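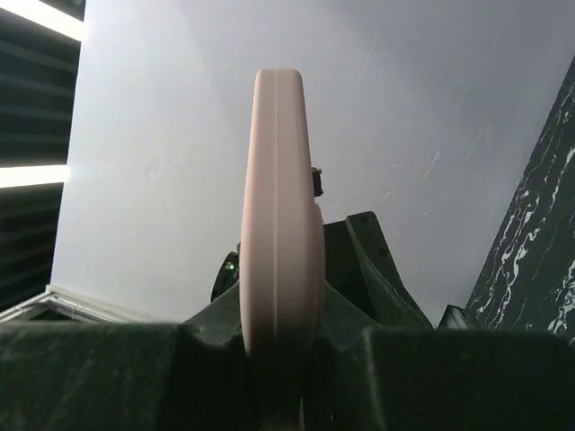
Drilten will buy 28 robot arms over the next two budget years to handle small parts at its Mulcahy plant, the company told suppliers in June. The order replaces an earlier plan for a single large sorting line, which was dropped when the quotes came in above the approved amount.

The first 4 arms are to be paid for out of this year's equipment budget. The remaining 24 depend on the results of a trial, and money for them has been set aside but not released.

Deividas Eglītis, who runs equipment planning at the plant, said the arms themselves were the easy part of the budget. Grippers, finger pads, wrist cameras, cabling and guarding made up close to half the cost of each station in the first round of quotes.

"We priced the arm and then we priced everything that bolts to it," Eglītis said. "The second list was longer, and it had more wear items on it."

Finger pads are listed as a consumable. The plant handles 213 part types, many of them round or disc-shaped, and a flat pad does not hold all of them well on edge. Drilten has asked for pads with a notch at the inner corner and wants spare sets included in the purchase price. Suppliers must also state how long a pad change takes and whether the camera needs to be set up again afterwards.

Two suppliers, Besel and Sketlow, remain in the running. Besel has offered a lower price per station with a yearly service fee. Sketlow's price is higher but covers service and replacement pads for the first two years. Drilten said it would compare the offers on total cost over the full service period.

Each supplier will be given bench space and the same set of parts for the trial. Scoring will cover dropped parts, marks left on the surface, cycle time and the number of times an operator has to step in. Parts with a matte finish will be checked under a lamp after handling, as rub marks on these have been a common cause of rework.

Floor changes are budgeted separately. They include new power drops, a compressed air line and moving two packing benches. Staff training is also outside the equipment amount and will be charged to the plant's operating budget.

The contract is expected to be awarded once the trial scores have been reviewed. Delivery of the first stations would follow in the same budget year.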